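Review: Huvedus two-arm table robot, after 6 months at our workplace

We are a small company in Wusville and we prepare tables for guest apartments. In May we finished the first half year with the Huvedus. It puts out bowls, spoons and forks, and it has white arms with black fingers. The folding table we had already – it works well enough.

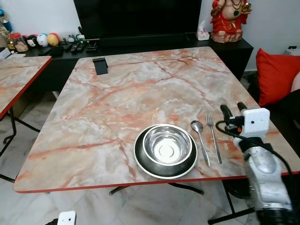
My worry at the beginning was the jobs. We were 5 people and we are still 5, but the day is different. Before, I laid settings the whole morning. Now I check them and I correct the forks, which it sometimes leaves too close to the spoon. My back is better. On the other side, we talk less, and I miss this.

Training took 61 hours, too long in my opinion. The manual has 572 pages and few drawings.

I give it four stars. Ask for the training in writing before you buy.

31 Jul 2022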